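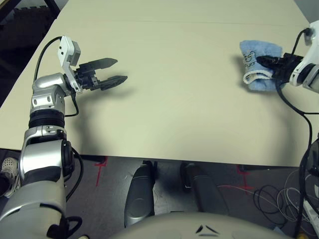

Do you need matching fingers on both arms to fold laundry? Short answer from me after a weekend of trying: matching helps the person writing the code way more than it helps the towel.

OK, thread, because a bunch of you asked how the finger comparison is going and I keep typing the same reply in three different chats.

Two sets of fingers in the running. The Forkutia ones, which are hard and toothy on the inside, and the Pongsiri ones, which have a soft pad glued over a flat plate. Same motors behind both, same force setting, same sad pile of towels from my linen closet.

First thing I learned: terry cloth is weirdly forgiving. All those little loops give the teeth something to bite, so the hard fingers do great on a plain pinch and lift. I went in rooting for the soft pads (they feel so nice!) and they lost the lift test on day one.

Then I tried a dish towel, the flat woven kind, and everything flipped. Teeth skate right across it if you come in shallow. The soft pads just sort of lean on the fabric and it comes along with them. So now I had one winner per towel and no winner overall, great.

Hems are their own problem. A hem is a thick stiff line, and if you close on it at an angle it rolls out of the fingers like a pencil. Ehsan Golestani told me to come in square to the hem and close slower at the end, and I ignored him for most of Saturday, and he was right.

Slow close is now the default in my controller. Fast until the fingers are near the fabric, then a crawl. It makes every pick feel like it takes forever when you're standing there, but I stopped getting those half grabs where you're holding four loops and a prayer.

Let me complain about wrist cameras for a second. Having a view right at the gripper is wonderful until you've actually grabbed something, and then you have a gorgeous close-up of towel. All towel. Wall to wall towel.

What works for me is using the wrist view for the approach and then handing off to the head view once the cloth is up. Soudabeh Abbasi does it the other way around on her setup and swears by it, but she's doing cables and plugs, so she needs the close view at the end. Different job.

Also, shadows! With a pale tabletop and light overhead, each arm drops a soft dark blob right where you're trying to find a cloth edge. My edge finder happily reported a corner that was 100% shadow. Twice. I moved the lamp, the shadow moved, and the corner moved with it.

The fix was boring. I take one look with the arms pulled back, save it, and compare against that. I wanted a clever fix and I didn't get one.

Cable routing, since Houshang Kiani asked: give the wrist more slack than you think, then tie it back farther down the arm. I had mine snug and tidy and it looked fantastic right up until the wrist rolled all the way over and the plug popped out. Loops look messy. Loops are good.

But watch the ones that hang under the gripper, because they drag. A dangling cable will sweep across the table and drag a folded corner right back open. I now have a rule that the arm carrying the towel always swings out to the side before it comes down.

Controller talk for the three people who care. I ran the same picks on the Milton board and on my old Perkton one. The Milton is smoother at low speed, no contest, and low speed is where all the cloth stuff happens. The Perkton has much better error messages. I would like a board with both, please, somebody.

Total for the whole comparison was 605 picks, both finger sets and both boards together. I logged every one of them with a pass or fail and a short note. Some of the notes from late at night just say "no."

Where I landed for now: toothy fingers for bath stuff, soft pads for anything flat and thin, slow close for all of it. If I could only keep one set I'd keep the toothy ones and stick a strip of rubber along the very tip. I haven't tried that yet so don't quote me.

Hamidreza Zamani wants me to test fitted sheets next. Hamidreza, I can't fold a fitted sheet with my own hands.

A few of you asked for the log. I need to clean up the column names first (one of them is called "thing2") and then I'll post it in this thread.

Oh, and if you've tried silicone tips on a parallel gripper, tell me how long they lasted before they started to peel. Mine look fine so far, but I don't trust the glue.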